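Marble-topped tables back in favour as Olleck showroom reopens

Olleck, the furniture maker, will reopen its showroom in June after a winter of building work, with stone tables given most of the ground floor.

The firm stopped making marble tops several years ago when orders fell away. It has now taken them up again, and 196 were ordered in the first three months, according to its sales manager, Pornthip Rattanakul. 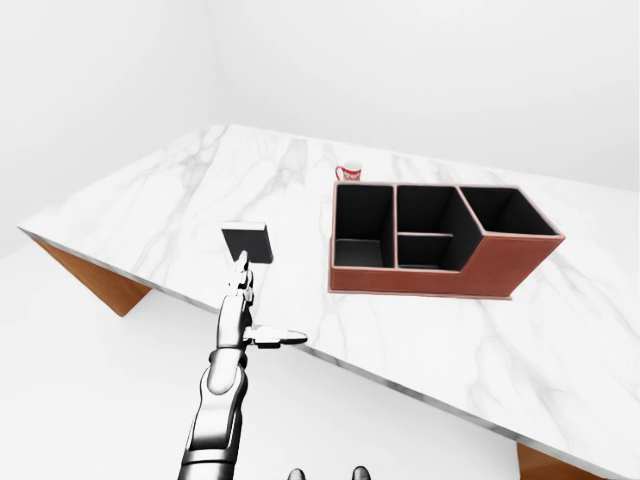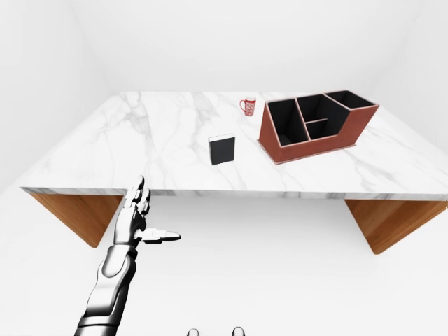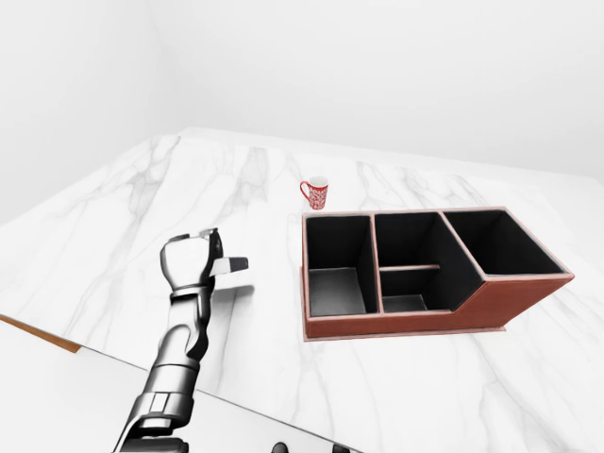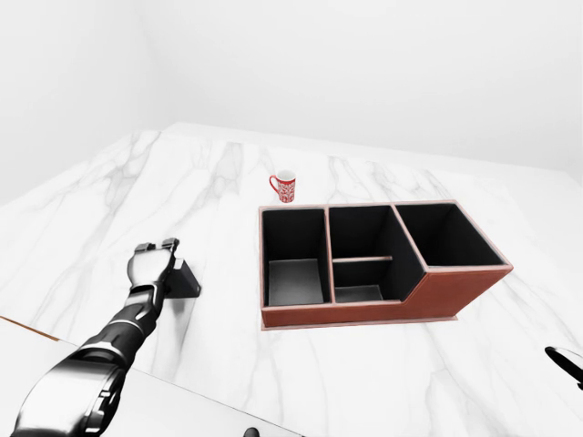 White marble with soft grey veining, in four computer-rendered views.

Ms Rattanakul said most buyers were replacing a dining table or a large desk. "People come in asking for something that will outlast the house," she said. "They used to ask for glass. Before that it was pine, and we still get a few asking for pine."

The stone is cut at the company's Runer works on the edge of town, where 14 jobs were lost when the old line closed. Clive Dawber, who runs the works, said he had been able to take back six of the people who left, and hoped to find places for two apprentices before the end of the year.

Mr Dawber said the hardest part had been finding slabs of an even thickness. The first delivery was sent back. The firm now buys from a single yard, and each slab is looked over before it is paid for.

Prices start at £600 for a side table and go up to £3000 for the longest dining size, with delivery charged on top. Stairs cost extra. Buyers who live above the first floor are asked to send measurements of the stairwell with their order – a full-size top takes four people to lift, and it will not bend round a landing.

Not everyone is pleased with the change. Abla Nimri, who has sold second-hand furniture from the shop next door for many years, said marble was a poor choice for families. "Lemon juice marks it, wine marks it, vinegar marks it," she said. "I have had three brought in to me already this year, all with rings on them."

Olleck advises customers to wipe up spills at once, to use mats under glasses and to have the stone sealed again every year. It will sell a sealing kit at the showroom, and a leaflet on care will go out with each table.

The showroom will open from 10am to 5pm. Roughly 100 people have put their names down for the opening morning, when Fengying Kang, who teaches stone carving at evening classes in the town, will give a short talk on how marble is quarried and cut. There is no charge, but places for the talk must be booked in advance.

Parking is behind the building, with the entrance on the station side.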